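June, shared workshop, sim bench

Hallway environment for the two-arm build loads cleanly again. The slowdown from last week was the wall material: every tile on the dark walls had its own mesh. Merged them into one per wall and kept the grout as a texture. Load time is down to 363 ms from almost 1000.

Physics step still at 2 ms. Left it alone, as the Dorken gripper model gets jittery at anything coarser.

Task for this round is picking small items out of the stone basin. Right arm works, left arm stays open and parked on the other side. The basin is a static body for now, so a bump against the rim moves the robot and leaves the stone where it is.

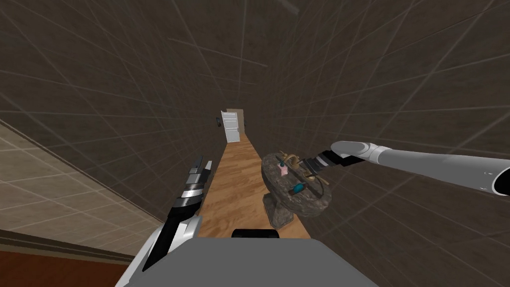
Approach height is measured from the rim. I set the clearance to 117 mm and let the planner bring the fingers down from there. The teal-blue item sits close to the front rim and needs a steeper wrist angle than the brass one. Melnyk's default grasp table has nothing that steep – added two rows by hand, marked in the config.

Open points:
Bowl interior renders too dark. Try a second light before touching the exposure.
Collision shape for the bowl is still a convex hull, so the planner treats it as full. Needs splitting.
Henton wrist limits are copied from the old file. Check against the real arm.

Config saved under Nulalham, branch basin-pick.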